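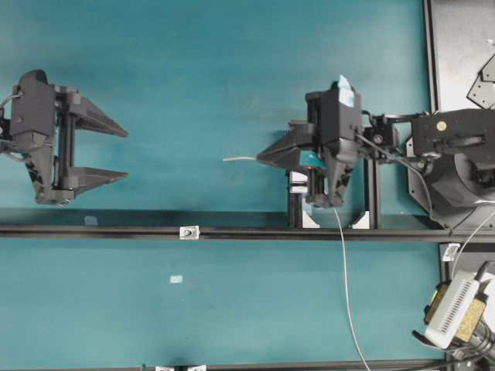 Deux pinces noires face à face, plateau bleu-vert.

Liste : exegese-nt
Objet : Re: [exegese-nt] Ac 2,41 et Ex 32,28 : parallèle voulu ?
De : Marit Sjögren
Message 566 (en réponse au 563)

Bonjour à tous,

Je réponds au message 563 avec retard, et seulement sur les points 1 et 3. Le point 2 (date de la lecture de l'Exode à la Pentecôte) demande des sources que je n'ai pas sous la main.

Solveig Viklund a écrit :

> 1. On lit souvent que les 3000 personnes d'Ac 2,41 répondent aux 3000
> hommes tués par les lévites en Ex 32,28 : la Loi donnée, on meurt ;
> l'Esprit donné, on vit. Le rapprochement a été repris dans deux
> prédications chez nous à Nurnville et il figure maintenant dans le
> livret du groupe d'étude. Existe-t-il un indice dans le texte grec
> lui-même, ou repose-t-on entièrement sur la coïncidence du chiffre ?
>
> 2. À partir de quand le don de la Loi est-il associé à la fête des
> Semaines ?
>
> 3. Le texte dit-il que tous ont été baptisés le jour même ? Le livret
> l'affirme sans note.

Point 1.

Les deux textes, pour que chacun puisse vérifier :

Ex 32,28 (LXX) : καὶ ἔπεσαν ἐκ τοῦ λαοῦ ἐν ἐκείνῃ τῇ ἡμέρᾳ εἰς τρισχιλίους ἄνδρας
Ac 2,41 : καὶ προσετέθησαν ἐν τῇ ἡμέρᾳ ἐκείνῃ ψυχαὶ ὡσεὶ τρισχίλιαι

Sont communs : le numéral, l'indication du jour, et le fait que le chiffre est donné comme une approximation (εἰς d'un côté, ὡσεί de l'autre). Diffèrent : le verbe, l'ordre des mots dans l'indication temporelle, le nom compté (ἄνδρες / ψυχαί) et la particule.

L'ordre des mots pèse peu. L'indication temporelle est banale dans les deux corpus et on la retrouve en Ac 8,1 sans qu'il soit question du Sinaï. La particule ne prouve rien non plus. Luc met volontiers ὡσεί devant un nombre : Lc 9,14 pour la multiplication des pains, Ac 1,15 pour les frères réunis, Ac 19,7 pour les disciples d'Éphèse. Il s'agit d'un trait de rédaction, qui aurait été là avec n'importe quel autre total.

Le nom compté me paraît plus intéressant. Si Luc avait voulu renvoyer à Ex 32, ἄνδρες était disponible, et il l'emploie d'ailleurs en Ac 4,4. Il écrit ψυχαί. On peut répondre que ψυχαί s'explique par Ac 2,43 (πάσῃ ψυχῇ) ou par l'usage de la Septante dans les dénombrements, par exemple Gn 46,27, repris en Ac 7,14. Dans les deux cas on s'éloigne d'Ex 32.

Reste le numéral. Il revient ailleurs dans l'Ancien Testament, notamment en Jg 15,11 et 16,27 et en 1 S 13,2, et personne n'en tire de typologie pour la Pentecôte. Le parallèle ne tient donc que si l'on a déjà établi, par un autre chemin, que Luc construit Ac 2 sur le récit du Sinaï. Des arguments existent pour cela (le bruit, le feu, les langues, à comparer avec Philon, De Decalogo 46), mais ils portent sur Ex 19-20. Passer de là au chapitre 32 est une étape supplémentaire qu'il faut justifier à part.

Une remarque sur la réception. Le latin de la Vulgate porte en Ex 32,28 viginti tria milia, et en Ac 2,41 circiter tria milia. Un lecteur qui ne disposait que de ce texte n'avait pas le même chiffre des deux côtés. Je n'ai pas cherché qui formule le rapprochement en premier. Si quelqu'un a une attestation patristique avec référence précise, je suis preneuse. Les citations de seconde main que j'ai trouvées se recopient entre elles.

Pour le livret, je proposerais : « Certains lecteurs rapprochent ce nombre de celui d'Ex 32,28 ; le texte des Actes ne fait pas lui-même ce lien. » Cela laisse la prédication libre de s'en servir comme d'une application.

Point 3.

La phrase a deux propositions coordonnées :

a) οἱ μὲν οὖν ἀποδεξάμενοι τὸν λόγον αὐτοῦ ἐβαπτίσθησαν
b) καὶ προσετέθησαν ἐν τῇ ἡμέρᾳ ἐκείνῃ ψυχαὶ ὡσεὶ τρισχίλιαι

L'indication de temps se trouve en b) et détermine προσετέθησαν. Grammaticalement, le baptême de a) n'est pas daté. La lecture la plus naturelle reste pourtant que les deux verbes visent le même groupe et le même jour : deux aoristes passifs coordonnés, a) répondant à l'impératif βαπτισθήτω du v. 38. Dans les Actes, le baptême suit d'ordinaire la réception de la parole sans délai (8,36-38 ; 16,33). Le livret a donc probablement raison sur le fond, mais il présente comme une donnée ce qui est une inférence. Une note de deux lignes suffirait.

L'objection de la quantité d'eau et du nombre d'officiants ne relève pas de l'exégèse du verset. Elle a été traitée longuement sur cette liste dans le fil ouvert par Bremus en août et je ne souhaite pas le rouvrir. Je signale seulement que le texte ne dit ni où l'on baptise, ni qui baptise, ni comment.

Apparat, pour mémoire : le texte majoritaire ajoute ἀσμένως devant ἀποδεξάμενοι, d'où les « de bon cœur » des versions anciennes ; le codex de Bèze lit πιστεύσαντες. Aucune de ces variantes ne touche l'indication de temps. Si le livret cite une traduction faite sur le texte reçu, il vaut mieux le préciser, sinon les participants qui ont une autre Bible vont chercher un mot absent de la leur.

Deux détails matériels. Le grec du message 563 est arrivé chez moi en points d'interrogation, sans doute un problème d'encodage ; merci d'envoyer en UTF-8. Et la pièce jointe de Hägglund (tableau des emplois de προστίθημι) n'est pas passée. Je l'aurais voulue pour 2,47 et 5,14, où le verbe revient avec « le Seigneur » comme sujet dans le premier cas et comme complément possible dans le second.

Cordialement,
Marit Sjögren

--
exegese-nt : pour se désabonner, envoyer un message vide avec « unsubscribe » en objet
Archives consultables par numéro de message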